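4. Setting up the connection pool

Use this section if you are installing Jekero for the first time, or if you are moving from the single-connection mode used in earlier releases. You will need administrator access to the database server and write access to the Jekero config folder. Allow time for one restart of the service.

If your site uses the Dulska reporting add-on, read 4.3 before you start.

4.1 Before you begin

Check how many connections your database server will accept. The default on most installs is higher than Jekero needs, but hosted plans are often set lower. Write the number down. The pool size you choose in step 4 below, multiplied by the number of application servers, must stay under it.

Stop any scheduled imports. An import that is running when the service restarts will be rolled back and will have to be run again from the first file. 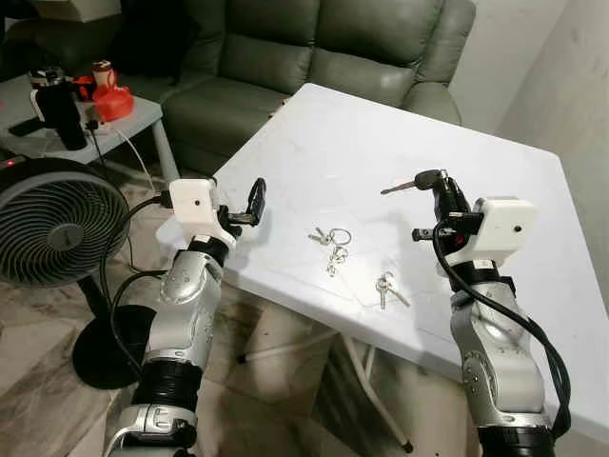
Make a copy of jekero.conf and keep it outside the config folder. The service reads every file in that folder ending in .conf, including copies, and the last one read takes priority.

4.2 Turning on the pool

1. Log in to the application server with the account that runs the service. Do not use your own account, even if it has the same rights.

2. Open jekero.conf in a text editor.

3. Find the line pool.enabled and change the value to true. If the line is missing, add it at the end of the database section.

4. Set pool.max to 70. Smaller sites can go lower, but a value under 10 will cause delays when several people open the search screen together.

5. Set pool.min to 2. These connections stay open overnight.

6. Set pool.idle to 600. The value is in seconds. Connections that have not been used for this long are closed and returned to the server.

7. Save the file and restart the service.

8. Open the Status page and check that Pool reads Active. It can take roughly a minute to change from Starting.

Caution: Do not set pool.idle to 0. Idle connections will never be released, and the server will refuse new ones once it reaches its limit.

Note: If a firewall sits between the two servers, its own idle timeout must be longer than pool.idle. Ask your network team for the figure. Firewalls that drop a quiet connection usually do so without telling either end, and the first query after a break will then hang.
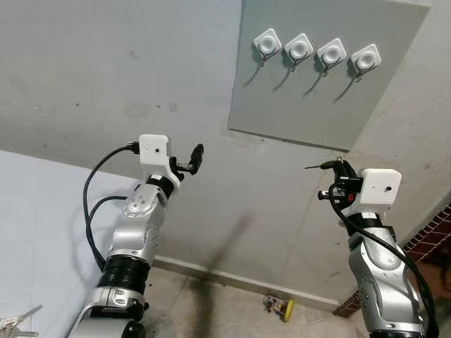 Four hooks in a row on the wall panel.

4.3 Sites using Dulska

Dulska opens its own connections and does not share the Jekero pool. Add its connections to your total when you work out the limit in 4.1. Long reports can hold a connection open for many minutes, so schedule them outside office hours where you can.

4.4 If the service does not start

Error 59 in the log means the pool could not open its minimum number of connections. Check the database password first, then the server limit. If both are correct, restore your copy of jekero.conf, restart, and send the log to your support contact.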